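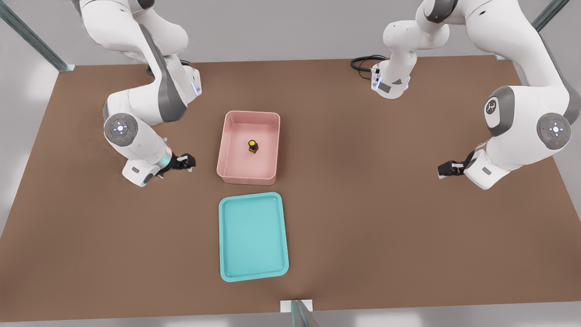

Re: [depot-reps] Overtime at Dandholm

Rawiri Tuhiwai wrote:
> Management says the night allowance stops in February for anyone
> on the new roster. Does that cover people at Kaduvcombe who
> swapped shifts before the roster came in?

No, it shouldn't. The site agreement ties the allowance to start time, and the roster doesn't change that. Anyone who clocks on after 11 pm still gets it - see clause 100, second paragraph.

Storico tried the same thing with the cleaners and had to pay it back. Ask your people to keep their payslips and a copy of the old roster. If the allowance is missing, they should put it in writing to payroll first and copy me in.

I still need the signed forms from Ametepe before I can raise this at the next meeting. Please scan both sides.

Rawiri, can you call me after 4 pm?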